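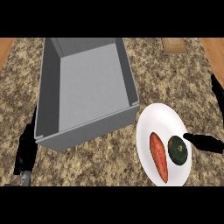
Simulated kitchen counter: empty bin, plate, two grippers.

I spent Sunday with the Dikonside write-up, and I'm still not sold. The claim is that a policy trained on 583 simulated episodes carries over to a real two-armed setup with only 10 real demos on top. Fine, but the real test was 19 trials, all on one counter, and the Verbeke baseline got no extra demos at all. Give it the same 10 and then we can talk.

Rendered granite is lovely. Friction on a sweet potato is another matter, and that gets one paragraph.

I'll rerun it in August if the code turns up.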